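Prumness in Pictures – What We Worked On This Fall

Hi and welcome to the gallery! I write most of the planning code for Prumness, which is our little software stack for teaching arms to handle everyday stuff. I keep promising Volker Hamann a proper write-up and he keeps getting a gallery page instead, so sorry, Volker. If you want the long version, the changelog has it all, including the embarrassing commits.

A bit of background first. In November we finally threw out the old replay tool and moved everything over to Restus, the viewer Floarea Lazăr wrote. It loads a whole demonstration, lines up the gripper pose with the video and lets you scrub back and forth without your laptop fans taking off. I love it so much! We now have 3,153 demonstrations in there, and 292 of those are flagged for a second look, mostly for tracking that jumps when a marker gets lost for a moment.

The part I've been stuck on is pose estimation through a fisheye lens. Straight edges bend, and the farther you get from the middle the worse it is. Our first calibration was fine in the center and awful at the sides, so the planner would aim for the edge of a flat panel and end up somewhere off to the left of it. Marius Mocanu rewrote the undistortion step over one very long evening (he runs on sunflower seeds, I think) and the error at the sides dropped enough that I could delete three of my ugliest workarounds.

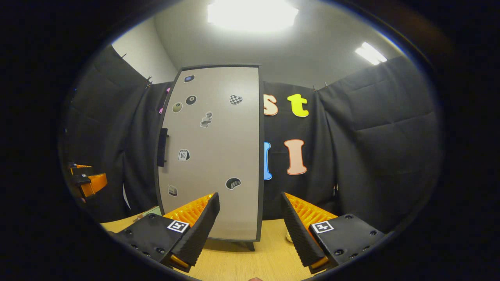 Anyway, the next thing on my list is gripper width. Right now we read it from the distance between the two finger markers, then smooth it, and the smoothing adds a lag that the policy happily learns along with everything else. Lăcrămioara Filip has a branch that shifts the timestamps back before training – tiny change, big difference in my test runs. I want to merge it as soon as the export script stops choking on files with more than 3,000 steps.

If you're using Prumness yourself and your widths look late, try her branch and send me your plots. The issue tracker is the best place, and I read it every morning with my coffee.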